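Kallance Upholstery Mending Kit: A Review, With Stitches

Curved needles, black thread, and one old sofa

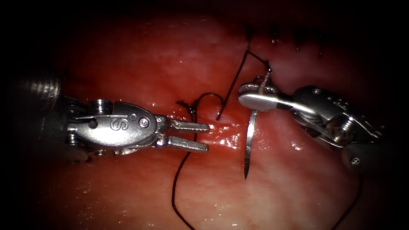
Bianca Moldovan wrote in to ask whether I was ever going to review something for people who can't sew, because the last two things I covered assumed I knew what a seam allowance was, and she suspected I didn't. She added that her own couch had been held together with a throw blanket since winter and she would like to know if a curved needle was worth learning or if she should keep buying blankets.

Fair questions, Bianca. I know what a seam allowance is now. As for the couch, I've spent most of July finding out, on a Baltano three-seater that came with my apartment in Betdale and has been losing its insides along the front edge for as long as I've been responsible for it.

The kit is the Kallance Upholstery Mending Kit, $54 before tax. That is a lot of money for needles. You can get a card of curved needles at the drugstore for less than a sandwich, and I have done so, and I've bent every one of them. More on bending later.

What's in the box

The needles come in four sizes, from one that would do for a doll's pajamas to one that could land a tuna. You also get a spool of black waxed thread, a smaller spool of something the label calls "natural" and I call beige, a leather thimble, a chunk of beeswax, small blunt-nosed pliers, a seam ripper, and a pouch of long pins with ring ends. All of it lives in a canvas roll that ties with a ribbon, and the ribbon has been undone and retied so often at my house that it looks like something a cat threw up.

The black spool says 50 yards. I didn't measure it. I did get through most of it, and I am a wasteful person with thread.

There's also a booklet. I have strong feelings about the booklet and will try to keep them to one section.

The needles

Very good. I wanted to be difficult about this and can't be. The steel is stiff, the points are sharp enough that I found one with my elbow, and the eyes are large enough that I could thread them without going for my glasses. The largest went through the Baltano's front welt, a layer of batting and what I believe was a staple without losing its curve.

If you've never used one, the point of a curved needle is that you can't reach the back of the cloth. A couch cushion that's been glued and stapled into place only has a front, as far as you're concerned. You go in on one side of the gap and the needle comes up on the other side by itself, more or less, provided you turn your wrist and don't push. I pushed. I pushed for an entire evening. The needle goes in, heads for the center of the earth, and has to be backed out in disgrace.

Turning the wrist is the whole skill. It took me a couple of evenings, and then it was simply there, like riding a bike or resenting a neighbor. I'd suggest practicing on an old towel folded over a pillow. I'd suggest it mainly so that your first row of stitches isn't at eye level for anyone sitting on the floor.

The thread

Black waxed thread shows up on black couches and on nothing else you'd want it to. The Baltano is a color the tag calls moss. My repair can be seen from the hallway. The beige would have been worse, so I have gone with black and am telling visitors it's a design choice. Octavio Sepúlveda, on seeing it, said it looked like a baseball that had been in a fight.

As thread, though, it's excellent. It grips where you leave it, so you can pull a stitch snug, let go, scratch your nose and come back to find it waiting. The ordinary polyester I'd been using slid open the minute I looked away. The wax does collect lint, and if you own a dog you'll be sewing the dog in as well.

One real complaint. It comes off the spool in coils and wants to stay that way. If you cut a piece longer than your arm it will loop around itself, the pliers, the ribbon and your watch. Cut shorter pieces. Run each one between your fingers a few times before you start, and it calms down.

The pliers

I assumed these were padding, the kind of thing put in a kit so the kit weighs more. I take that back. Once the needle is halfway through something thick, your fingers can't hold it, and they certainly can't hold it if you've been rubbing beeswax on everything. The pliers grab the tip and you roll it out along its own curve. Yank it straight and you will bend it, and that's how I murdered the drugstore needles. I'd been blaming the drugstore.

They're a little small for my hand. The spring squeaks. I put a drop of sewing machine oil on it and now it squeaks at a lower pitch.

The thimble

Too big. I have normal thumbs, I've asked around. It kept falling into the couch, and the couch, being open along the front, kept it. I'm still one thimble down as I write, and I stitched the last stretch knowing full well that it was in there.

The booklet

It runs to a few folded pages and begins, cheerfully, with "Prepare your work." It does not say how. Then there's a drawing of a ladder stitch done by someone who had heard ladder stitches described over the phone. The arrows go both ways. Step four appears before step three, and the pliers aren't mentioned at all, which may be why I took them for padding.

What the booklet should say is this. Pin the gap shut before you sew anything, using more pins than feels reasonable. Start a little beyond the end of the split, in sound fabric. Take a short bite along one side, cross straight over, take the same bite along the other side, and go on like that, leaving everything slack. After every few stitches, pull. The gap closes up like a mouth that has thought better of it. Knot at the far end, run the tail back inside the cushion, and snip.

I got all of that from Sorin Lungu, over the phone, while eating soup. He charged me nothing and drew no arrows.

How it held

I've been sitting on it. I'm sitting on it now. The split ran from the left arm nearly to the middle cushion, and the repair has so far held through a visit from my sister's kids and one nap that got out of hand. There's a pucker where I lost patience. It's next to the arm, and I've put a magazine there.

Before I bought the kit I asked for a quote at Gavrilă, the upholstery place by the station. They were very nice and wanted $55 just to come and look, with the work on top of that. So the kit beat the house call by a dollar, and I've still got the needles. I'd go to Gavrilă for leather, or for anything I'd inherited and felt watched by. For a moss couch that I plan to leave behind when I move, I'm happy with my baseball.

What else is out there

You can put together most of this yourself. A decent set of curved needles, one spool of waxed thread in a color you can live with, and any small pliers you don't mind getting waxy. You'd spend maybe half as much and you wouldn't get the canvas roll. I like the roll. I'm not proud of what share of the price I think it represents.

Skip fabric glue. I tried it first, on the short split by the right arm. It dried as hard as a cracker and it clicks when you sit down.

Verdict

Buy it if you have more than one thing to mend, or if you know you'll never get around to collecting the parts. Don't buy it for one split on one cushion. Borrow somebody's. Kallance should print a new booklet, make the thimble in a second size, and sell the thread in a color other than funeral or oatmeal.

I'm giving it 4 out of 5. It would have been higher before the thimble.

A few leftovers from the mail. Bogdan Munteanu asks if the needles will do for a car seat. The big one should, though I haven't tried, and please check where the airbag is before you go stitching up the side of anything. Bianca Iordache wants to know if the beeswax smells. A little, like a church candle. And to the other Bianca, yes, learn the curved needle. Keep the blanket for the pucker.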